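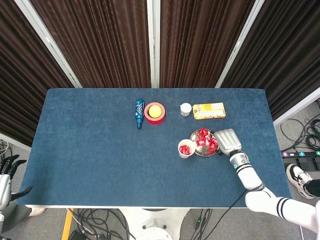

The case for the candy dish has always been made by people who own one. They'll tell you it makes a room friendlier, that it slows visitors down, that a bowl of something sweet says welcome better than a sign. I have spent the better part of a winter looking into this and I remain unconvinced, though I ate a lot of candy.

My doubts began in Clenedville, where Lina Khasawneh teaches an evening course on hospitality for small offices and clinics. Her first class is given over to the table. She puts down a dark blue felt cloth, sets a round steel plate on it, heaps the plate with candy in shiny red wrappers and asks her students what they would change. Most of them want to add something. A second container is popular, so a paper cup goes down beside the plate with more of the same red candy in it.

"Now you have two places to look," she told me. "People like that. It feels like a choice."

It is the same candy. I pointed this out and she shrugged.

The rest of the table is where the theory gets thin. Khasawneh believes in what she calls company, meaning that sweets should never sit alone. So there's a bottle on its side, a little white jar with a lid, a yellow box lying flat, and a roll of red tape with a yellow ball sitting in the middle of it. I asked what the ball was doing for the guest. She said it was cheerful. I can grant her that much. A yellow ball in a red ring is hard to be angry at. But cheerful is a low bar, and my kitchen junk drawer clears it most mornings.

Jonas Strebel, who fitted out waiting rooms for 8 years before he gave it up for roofing, thinks the whole business is bunk. In his view people take a candy if they're hungry or bored, and the dish could be a hubcap. He once swapped a client's cut-glass bowl for a saucepan lid and got no complaints. Then again, he got no compliments either, and he admits he wasn't asked back.

What about the plate? Steel has its defenders. Ambros Wyss sells serving ware under the Rüegg name and says a metal plate makes foil look brighter. Maybe so. He also sells metal plates. When I asked whether a white china saucer would do the same job, he said it would do "a different job" and moved on to handles.

I will give the red wrappers some credit. On dark blue they show up from the doorway, and a guest who can see the candy is more likely to walk over to it. Put the same pile on a red cloth and half of it disappears. That seems to me a fact about color, and you could learn it in two minutes without paying for a class.

The paper cup is harder to defend. Set close against the rim of a plate, it looks like somebody ran out of room and didn't want to fetch another dish. Khasawneh's students love it. Radomír Vrabec, a dentist in Viltari who took the course last December, has kept the cup at his front desk ever since – yes, a dentist, and yes, with sugar in it. He says his patients go for the cup first and leave the plate alone.

I visited his office to see for myself and sat there for most of an afternoon. Three people took candy. Two of them used the plate.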